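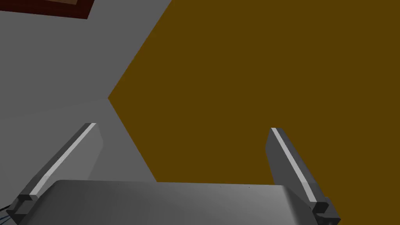

Teaching a simulated arm by remote control
Robotics project report, Sturstead

Our project was to collect demonstrations for a robot gripper in a simulated house and train a policy on them. Ettore Benedetti drove the arm and I wrote the logging and training code.

We used Folura, a handheld controller that sends its position and tilt to the simulator. A trigger opens and closes the two fingers. Every run was saved with the view from behind the gripper's palm, the joint angles and the trigger value.

We recorded 228 runs and kept 136. Most of the dropped runs were ones where the operator stopped for a long time to think. A policy trained on those pauses tends to stop as well. Runs lasted almost 20 seconds on average.

The hardest part was judging depth. The yellow surfaces are flat and have no texture, so it was difficult to tell how far away one was. The tiled floor and the grain of the wood gave the operator more to go by.

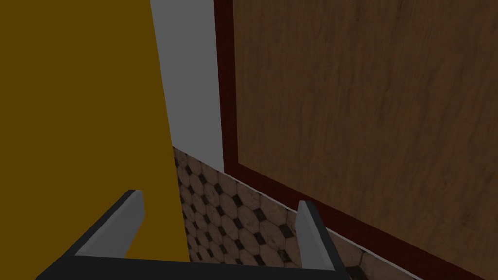

Kevser Yalçınkaya read our draft and wrote that we should not have thrown out every slow run, as some of them probably showed the operator correcting a mistake, and a policy needs to see corrections. We went back and restored 22 of them with the pauses trimmed. We have not retrained yet.

Next steps
Retrain on the larger set. Have a second person drive, so the data does not only carry Ettore's habits. Log controller delay, which we forgot to do.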